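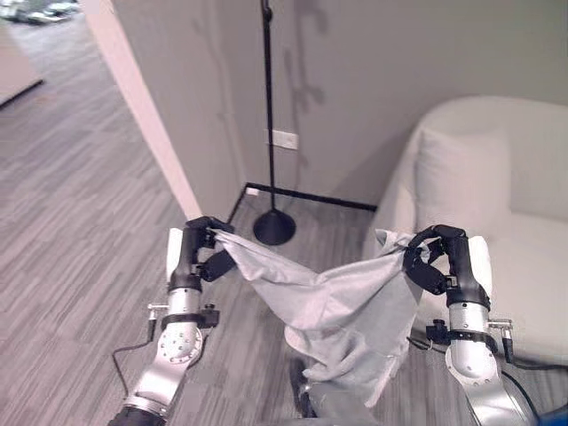 3.2 Material und Waschversuche

Untersucht wurden Geschirrtücher aus drei Quellen: Halbleinen der Weberei Menero, reine Baumwolle von Iltex, dazu ein Mischgewebe, das unter dem Namen Fenent an Großküchen geht. Insgesamt 57 Tücher, alle ungefärbt, alle aus laufender Produktion. Kein Vorwaschen beim Hersteller, laut Lieferschein jedenfalls. Bei Iltex bestehen daran Zweifel (siehe 3.4).

Vor dem ersten Waschgang 24 Stunden Lagerung im Normalklima, dann Markierung mit Nähfaden in Kett- und Schussrichtung, Messstrecke jeweils 50 cm. Filzstift wurde im Vorversuch getestet und verworfen – nach elf Wäschen war die Linie bei der Baumwolle nicht mehr sauber abzulesen.

Gewaschen wurde bei 60 °C, Vollwaschmittel ohne Weichspüler, Trocknung hängend. Die Serie lief über 100 Zyklen. Gemessen nach Zyklus 1, 5, 11, 50 und 100, immer liegend, immer ohne Zug. Glattstreichen nur mit der Hand, kein Bügeln. Die Ablesung erfolgte durch zwei Personen unabhängig von einander, bei Abweichungen über 2 mm wurde neu gemessen.

Abb. 4: Maßänderung in Kettrichtung nach Zyklus 1, 5, 11, 50 und 100, getrennt nach Gewebe. Mittelwerte, Balken zeigen die Standardabweichung.

Der Hauptteil des Einlaufens fällt erwartungsgemäß in die ersten fünf Zyklen, Abb. 4. Danach flacht die Kurve bei Baumwolle und Mischgewebe stark ab. Halbleinen verhält sich anders: kleiner Sprung am Anfang, dann ein langsames, aber stetiges Nachlaufen bis weit in die zweite Hälfte der Serie. Petkov führt das auf die unterschiedliche Quellung von Kette und Schuss zurück. Plausibel, hier aber nicht gesondert geprüft.

In Schussrichtung durchweg geringere Werte. Ausnahme wieder Iltex, dort streuen die Einzelwerte so stark, dass ein Mittelwert wenig aussagt. Zwei Tücher verzogen sich diagonal und wurden ab Zyklus 50 aus der Auswertung genomen.

Saugfähigkeit nach der Tropfenmethode, Auswertung mit der Vorlage von Alaoui, unverändert übernommen. Ergebnisse in 3.3.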